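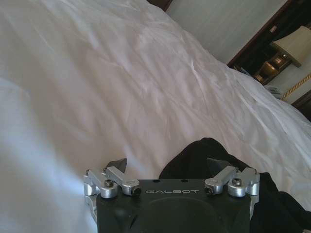 From: Kieran Scanlon
To: Drallow house-swap list
Date: May 9, 2006
Subject: Re: sheets, again

Madalena Quintela wrote:
> Can we please settle the linen question before July? Last year I
> arrived at Wouter's at midnight to a bare mattress, and he got to mine
> and found I'd put out 2 sets and a note. I don't mind which way we do
> it. I mind not knowing. Also, does anyone iron?

No, Madalena, no one irons. Lindiwe claims to, but I've stayed at her place and the iron was holding the pantry door open.

On the main point, I went back through the old messages (600 of them, a good third about bins) and the rule we agreed on was that the host leaves the bed made and the guest strips it on the last morning. Pádraig then wrote in to say that guests should wash as well as strip, three people said "fine by me," and Wouter was in the mountains and never saw it. So half of us are living under one law and half under the other.

My suggestion:

Host makes the bed. White or near enough, so that whoever washes it can run it hot and not think.
Guest strips it and starts the machine. If there's no time to dry, hang it over something and leave a note.
Duvets stay put. I'm still hearing about the Nindongate duvet, which went into a machine built for socks.
Check the bed for your own things before you go. I have seven orphaned garments in a bag here and one of them is a swimsuit.

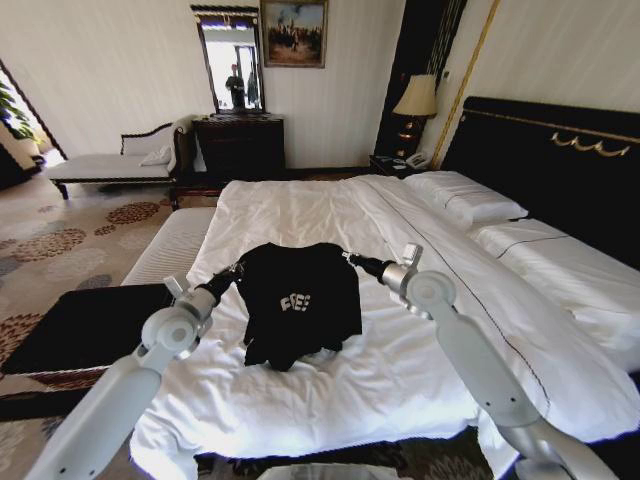

Black T-shirt, roughly FREE on the front, on the bed.

If you're swapping into the Dangate apartment, the linen closet sticks. Lift the door and pull. The $50 deposit for the keys is the same as last year and goes to Lindiwe, who does give it back, though you may need to ask twice.

Objections by the end of the month, please. Silence counts as a yes, Wouter, even at altitude.

Kieran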